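Two arms, two grippers, one toy kitchen
16th September

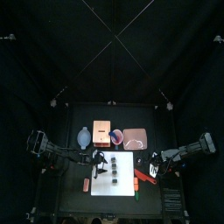
The Flukum gripper costs 825 pounds and the Hivamau costs 400, and for a small workshop that gap decides most things. We wanted to know what the extra money buys, so we borrowed both and spent a fortnight on kitchen chores with toy tools.

The arms stayed the same throughout, a pair of Araya units run from one Plirositz controller. Both grippers are the plain parallel sort, with two fingers that open and close in a straight line. We hung black cloth round the table to keep stray light off the work, and put the same props out each morning: cutting board, sponge, toy knife, cleaver, cups and trays.

Small cubes gave little trouble. Either gripper would lift one from the board and put it in a tray, though the Hivamau closed harder than we asked and sometimes flicked a cube sideways. The sponge was easy for both.

Cards were another matter. A flat card gives the fingers almost nothing to get hold of, and the Hivamau managed 69 lifts out of 400 tries before we gave up and fitted softer tips. With those on it improved a good deal - they wore through in two days, mind. The Flukum did better on its standard tips but needed slowing down.

Setting up the Plirositz took a long afternoon. The manual skips the step where each arm is told how far it may reach across the middle, and until that was done ours kept stopping short of the board.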